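Two-arm cell working group: minutes

Wed 14 November, Testmont, upstairs meeting room
Chair: Hiếu Phí
Present: Khương, Merik (by phone until item 5), Nedetti (two people), bench staff
Apologies: none received

1. Minutes of the last meeting

Agreed with one correction. Under item 4, "teach mode" should read "hold mode". Khương to amend the shared copy.

2. Matters arising

The signed list of people allowed to start the cell has been put on the door. Two names on it have left and will be struck off. The spare stop button has arrived but has not been fitted. Carried over.

3. Working rules, draft 3

The draft has been in use on the bench since April. The chair went through the changes made since draft 2.

Rule 1. One person runs the cell and says so out loud before the arms are powered. If that person leaves the room, the arms go to hold.

Rule 2. Hands stay behind the front rail while either arm is live. Reaching in to right a fallen object counts as entering the cell.

Rule 3. Where both arms share the middle of the board, one is named as lead before the run starts. The other keeps out until the lead has opened its gripper and drawn back.

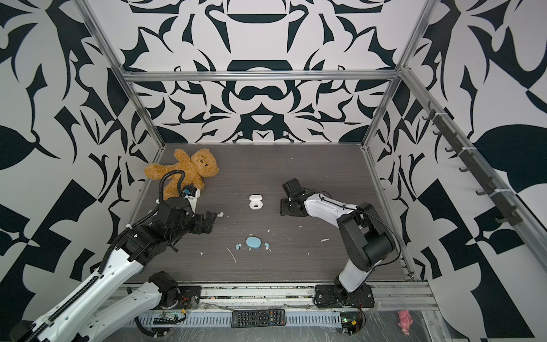 There was a long discussion of rule 3. Nedetti felt it was too strict for handovers, where both grippers have to be close together for the task to be done at all. Khương said the rule was written for sorting and pick-up work and should say so. It was agreed to add a separate line for handovers: the meeting point is set beforehand, both arms run at the lower speed, and the operator keeps a hand on the stop.

The lower speed has still not been written down as a number. Merik will send the setting used at their own site, and the group will decide at the next meeting whether to take it over as it stands.

ACTION: Khương to redraft rule 3. Merik to send speed setting.

4. Cables

Rule 6 asks for a check of cable slack at the start of each shift, with both arms taken slowly to the far corners. Bench staff reported that the check is being done but not always logged. They also asked whether soft items should be kept clear of the cable path on the arm side. Agreed that they should, where the task allows it, and that the operator should watch the cable on the first pass if it does not.

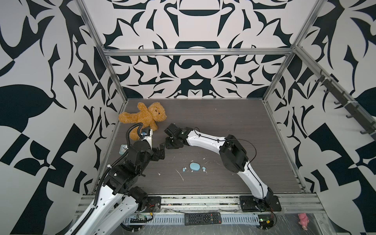 Hiếu Phí asked for the log sheet to be made shorter. It has 40 lines at present and most of them are left blank. A sheet that fits on one side of paper would be filled in. Nedetti offered their own sheet as a starting point.

The replacement interval for arm cables was set at 2000 running hours in draft 2. No change proposed.

ACTION: Nedetti to circulate log sheet. Bench staff to mark up which lines they use.

5. Small parts and state of the board

Rule 8 covers small items such as earbuds and their cases. The draft says that a case is to be gripped by its body and not by the lid, that grip force is set for the lightest item in the set, and that all loose parts are accounted for at the end of a run before the next one is started.

Rule 9 says the board is to be wiped between sets. The wording "between sets" was questioned, as a set can last most of a morning.
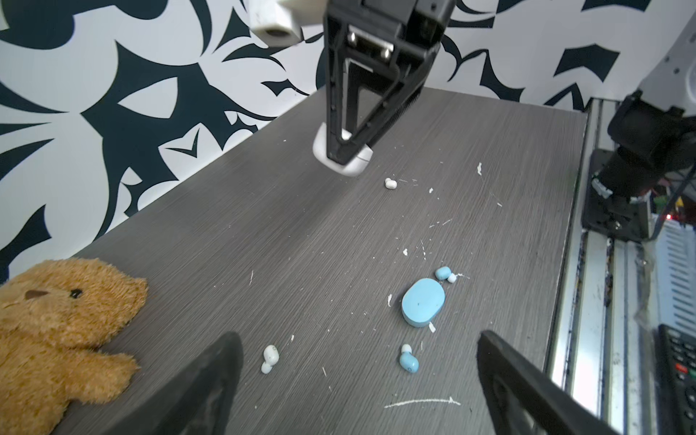 Merik said that wiping once a set was not enough for small parts and that they would want it done before every run, with a dry brush if time was short. Bench staff were against this on grounds of time. After some discussion it was agreed to try a brush down every tenth run for a month and look at the dropped-part figures afterwards. Merik left the call.

The purchase of brushes and a lidded tub was approved under job number 3346.

ACTION: Bench staff to start trial on Monday.

6. Camera checks

Rule 11 requires the view from each wrist camera to be looked at before a run, with both finger tips in sight and the lens clean. There was general support. A still from each camera will be kept with the run notes.

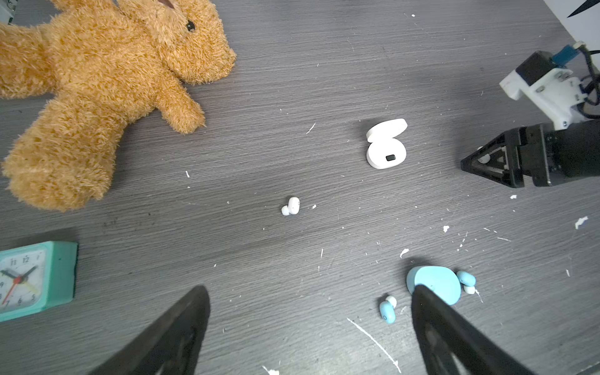
Wrist camera view, gripper fingers open, mixed small items on the board.

Khương asked who looks through the stills. For now the chair will check a handful each week.

7. Any other business

Visitors are to stand back from the front rail. Tape to be laid on the floor.

The meeting room is double booked next month. Chair to find another.

8. Next meeting

Date to be sent round once Merik has confirmed. Draft 4 of the rules to be circulated beforehand.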